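Home Diary Older entries Parts list Contact

Thursday

Spent the whole day on the controller comparison I have been putting off. Two controllers, same simulated bedroom, same two-armed robot, same grippers. The old one is the Deseo controller I have used since spring. The new one is Nukgate, which I installed last week and had only run on a single arm until today.

The task is reaching around the bed. The left arm goes to the head end and the right arm goes under the long side rail and comes up with its fingers open. No lifting yet. I only want to know which controller gets both arms into place without one of them fighting the other, and how close the grippers stop to where I told them to stop.

I started at eight with coffee and the wrong config file. The joint limits in it were left over from the tabletop setup, so the right arm refused anything below rail height. Fixed that, reloaded the room, and did three warm-up runs with Deseo before I wrote any numbers down.
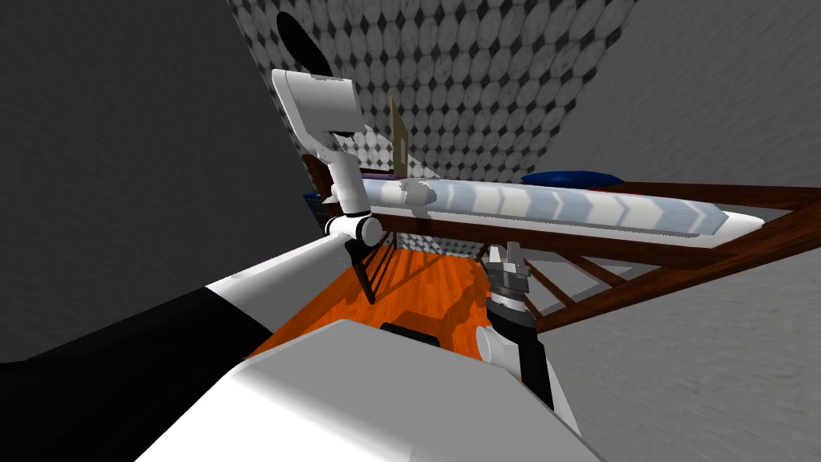
Deseo is slow but I know its habits. It moves the left arm first, waits until that one settles, then moves the right. On a long reach the wait is annoying. The good part is that when something goes wrong I can tell which arm caused it. The bad part is that it treats the bed as one solid block unless I break the frame into separate collision shapes by hand, and I did that back when I made the scene. It took most of a weekend and I still find gaps in it.

Nukgate builds the collision shapes itself from the mesh. That was the main reason I wanted to try it. Loading took longer than I expected and I went to put laundry in while it worked. When I came back it had finished and had written 596 lines to the log, nearly all of them the same warning about thin geometry. I skimmed it and found the pieces it was complaining about were the slats. I turned the warning off for now and made a note to look at it properly.

First Nukgate run: both arms moved at once, fast, and the left one stopped short. Second run: same thing. I thought it was the controller and was ready to write that down, and then found I had left the left gripper's tool length at the value for the old Biltix fingers. Changed it and the arm went where it was supposed to. That cost me most of the time before lunch.

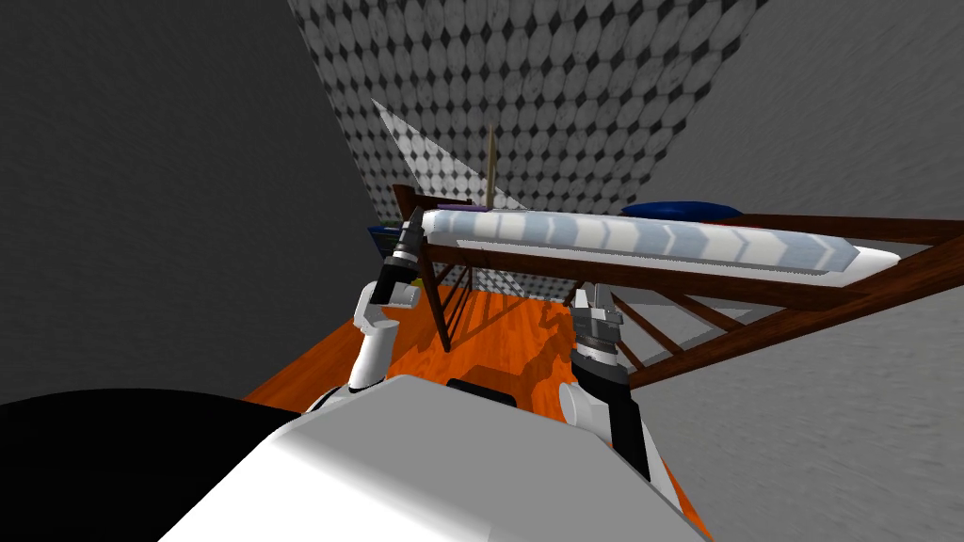 I have been going back and forth on whether to let the controller pick the elbow position. Deseo always wants it given. Nukgate will choose for itself, and its choices are fine most of the time, but it doesn't choose the same one twice. For a comparison that's a nuisance. I pinned the elbow for both of them after lunch and threw out the morning runs. I don't like throwing runs out but the two sets wouldn't have matched.

Also settled on 60 seconds as the cutoff. If the arms are not both in place by then, the run counts as a miss. Deseo gets close to that limit when the left arm takes the long way around. Nukgate has never come near it.

Lunch was leftover rice and an egg. It rained. I moved the laundry to the dryer and forgot about it until evening.

The afternoon went better. I ran them in alternating order so that any drift in the simulator would hit both the same way.

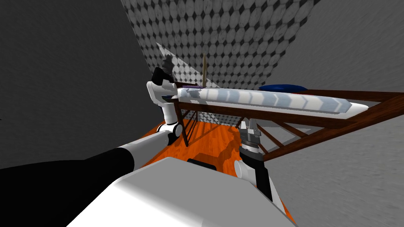 Clearance is still the hard part of this task. Everything depends on how near the controller is willing to bring a gripper to the frame, and the two have different ideas about it. With the left gripper closed I can bring it in high at the head end, by the purple thing, and neither controller minds much. The right one is where they differ. Its open fingers come up nearly to the underside of the side rail, and a small error in the target there matters a lot more than it does at the head end. Deseo pads every shape and the padding can be changed in only one place, for the whole robot. Nukgate lets me set it per link. I gave the fingers a small margin and left the forearm alone, and that seemed like the right way to do it.

I should say that I don't fully trust the open-finger results. The finger pads in my model are simple boxes. The Yu gripper model has better ones with the rounded tips, and I have the files, but swapping it in means redoing the wrist mount. Maybe on the weekend.

One more thing I noticed is that the head camera view is tilted enough that I keep misjudging distances when I watch live. I caught myself stopping a run by hand when it was fine. From now on I go by the contact readout and keep my hands off the keyboard.

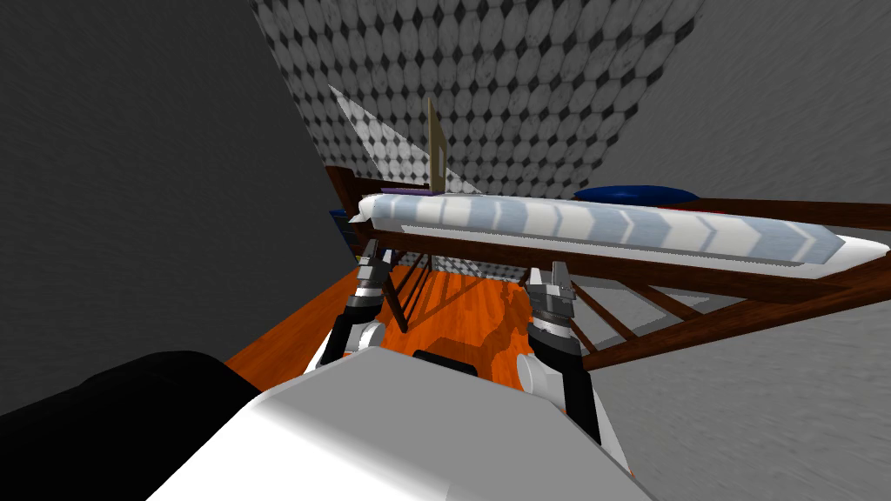
Both arms at the bed, seen from the head camera.

Where it stands tonight: Nukgate is faster and handles the frame better. Deseo is easier to read when a run fails, and I don't want to give that up before I start on lifting. I'll keep both installed. The log warning about the slats still needs looking at, and I want to repeat the right arm runs with a different starting pose, since every run today began from the same one.

Saved the configs under new names this time. Backed up the scene. Laundry was cold and wrinkled by the time I got to it.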